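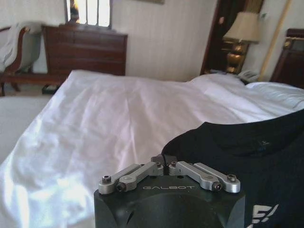
4. Looking after the gripper between shifts

I do this every Sunday on the bedroom cell at Tuvbridge, and it takes me 18 minutes if I've remembered to bring the hex keys upstairs (I often haven't!). Park the arm over the bed first, then press the stop button. Please don't skip the stop button.

4.1 Go over the screws at the outer ends of the silver bars, left side then right. You're only feeling for play here, so a gentle nip with the key is plenty. If one turns freely, take it out, wipe the thread and put it back with a tiny drop of threadlock.

4.2 Do the smaller screws near the middle in the same way. They round off easily, so use a fresh key.

CAUTION: Keep your fingers out from between the bars, even with the power off. The linkage can still drop a little under its own weight.

4.3 Brush out the joints with a dry paintbrush. Bedding sheds far more fluff than you'd think, and it all seems to end up in there. No oil, please! It gets on the sheets and Osvaldo Pagano has to do the washing.

4.4 Wipe the black housing and both fingertips with a barely damp cloth, then give it 6 minutes before you switch back on.

4.5 Release the stop, open the Tesent panel and run the open and close test 60 times at slow speed. Listen for clicking. If you hear any, go back to 4.1.

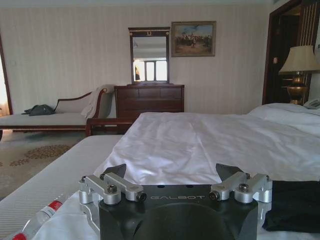 Fingertips apart over the sheet, bottle to the left and folded black cloth to the right.

NOTE: I swap the fingertips every 2,000 grasps, or sooner if the edges feel smooth. Spares are in the drawer marked Vilis. Write the new count in the log before you close the panel.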